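Forum Betriebsorganisation › Gemeinschaftsflächen › Zwei Körbe, ein Tisch

N. Darwish
Sehr geehrte Mitglieder, für den Standort Tovham wird die Trennung von Obst und Büromaterial am Sammeltisch erprobt. Um Stellungnahme wird gebeten.
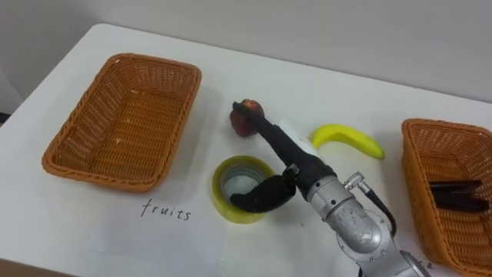
Sammeltisch, linker Korb mit Beschriftung »fruits«

C. Maillard
Die Trennung wird begrüßt. Die Beschriftung sollte jedoch gedruckt werden – Handschrift genügt unserer Hausordnung nicht.
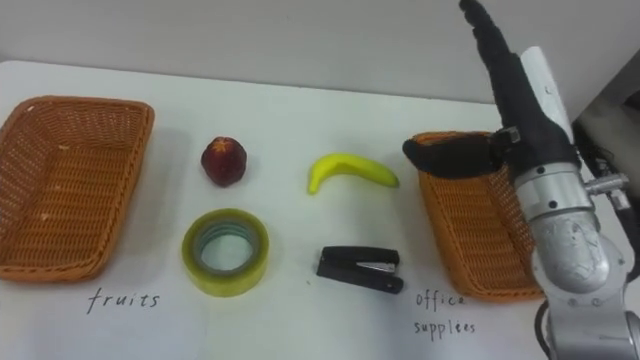 Klebeband und Hefter zwischen den Körben; rechts »office supplies«

J. Lowther
Dem widerspreche ich. Bei uns sind 41 Körbe handschriftlich gekennzeichnet, Beanstandungen liegen nicht vor. Auf den Schreibfehler im zweiten Wort weise ich dennoch hin.

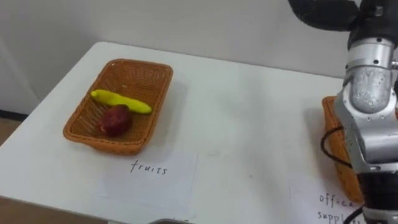
C. Maillard
Unsere Hausordnung gilt für 78 Arbeitsplätze und lässt keine Ausnahme zu. Ein flach vor dem Korb liegendes Blatt wie jenes mit der Aufschrift »fruits« verrutscht beim Wischen. Ich beantrage Schilder am Korbrand.

D. Tawhiri
Zur Anordnung: Der Abstand der Körbe sollte beibehalten werden. 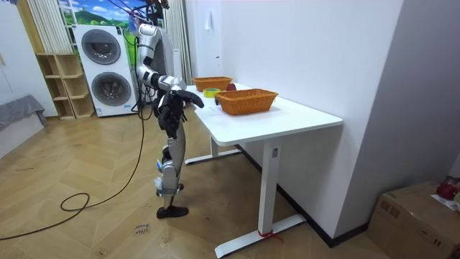
Sammeltisch in der Seitenansicht

N. Darwish
Der Abstand bleibt. Über die Schilder wird im September entschieden.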